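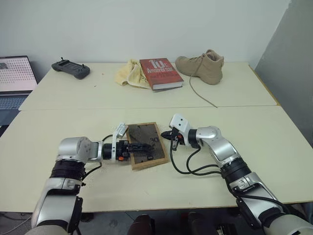 Yolotzin Ledesma has put it that the arms took the reaching and left her the judging, and that she had not known until then how much of her day was reaching. The remark is often repeated when people talk about bench automation at Trinari, and it makes a fair way into the subject.

Bench automation at Trinari

Bench automation at Trinari is the gradual introduction of two-armed robots to the finishing and handling benches of Trinari, a picture framing workshop in the town of Prirkari. It covers the machines themselves, the teaching of tasks to them by the people who used to do those tasks by hand, and the changes in jobs, hours and pay that came along with it. Locally it is usually just called "the bench work," which can be confusing for newcomers, as that was also the name for the hand work that came before.

Background

Trinari began as a repair shop for old frames and grew, rather slowly, into a business that makes and finishes frames for hotels, schools and a good many private customers. Most of the labor was at the bench: turning frames over, checking the backs, sanding, fitting hangers, turning them over again. It is pleasant work for an hour and hard on the wrists by the end of a shift, and older framers in Prirkari will tell you so at some length if you give them a chair and a cup of coffee.

The first agreement on bench robots was signed on July 27, 2018, between Trinari and its staff association. It promised that no bench worker would lose a place on account of the machines during the trial, and that anyone who taught a task would be paid the higher setter's rate for those hours. A training room was fitted out that September in the old Bermúdez building, away from the saws, where it was quiet enough to talk.

Teaching and supervision

A two-armed robot suits frames for much the same reason a person does, in that a frame is wide and flat and likes to be held or nudged from both sides. Small cameras near the grippers give a close view of the work, and a camera set higher up takes in the whole bench. Tasks are taught by repetition. A worker repeats the same small job many times over, with the frame put down at a slightly different angle each time, and the recordings are then sorted into good ones and poor ones.

In its first season the training room kept 473 recordings of frame handling, of which 434 were judged usable. The sorting was done by the framers themselves, and this proved one of the better decisions of the whole affair, as they could tell at a glance when a corner had been leaned on too hard. 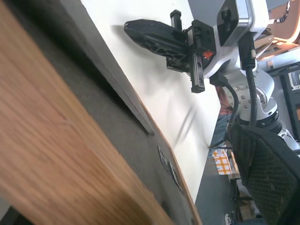 Does a bench worker need to know how to program in order to work with the arms? Programming is left to the technicians, and a bench worker needs only the setter's course, which takes 40 hours and deals mostly with safe distances, stopping the arms, and judging recordings.

The course was written by the workshop together with Vevberg, a small training firm, and it has been revised several times. Early versions spent far too long on menus and hardly any time on what to do when a frame slips, and the people taking it said so - kindly, for the most part.

Effects on the staff

The plainest change was in the shape of the day. Handling had been spread among everyone, a little here and a little there, and it gave people a reason to get up, cross the room and chat. Once part of it went to the arms, some workers missed that coming and going very much. Trinari answered with a longer morning break and a rotation, so that each person spends part of the week in the training room and part at a hand bench.
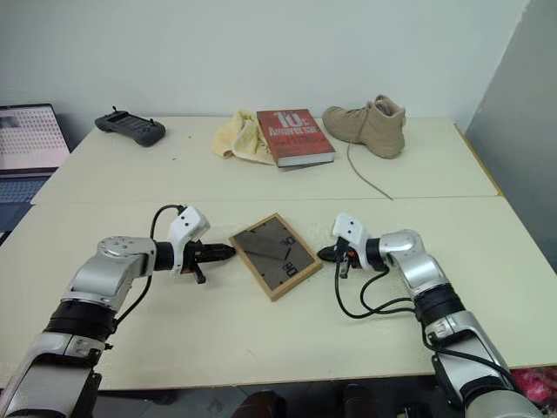
The rotation was not liked by all. Several of the most skilled gilders asked to be left out of it, feeling that their hands needed steady practice, and after a good deal of back and forth they were allowed to stay at their own benches. Others took to the training room and asked for more of it, among them two framers with sore wrists who had been thinking of leaving the trade.

Pay was the slower matter. The setter's rate had been meant for teaching hours only, but workers pointed out that watching over a pair of arms takes attention too, even when little is happening. A later agreement settled on a rate halfway between the two for supervision, and it still applies.

Limits

Old and valuable frames remain entirely hand work. So does anything with loose gilding, and so does the last check before wrapping. A workshop survey drew some 377 written comments over the years it ran, and the wish most often expressed in them was for more say over which tasks would be taught next. A list of candidate tasks is now pinned up in the break room, and anyone at the benches may add to it or cross something off.

See also: Picture framing; Setter's rate; Job rotation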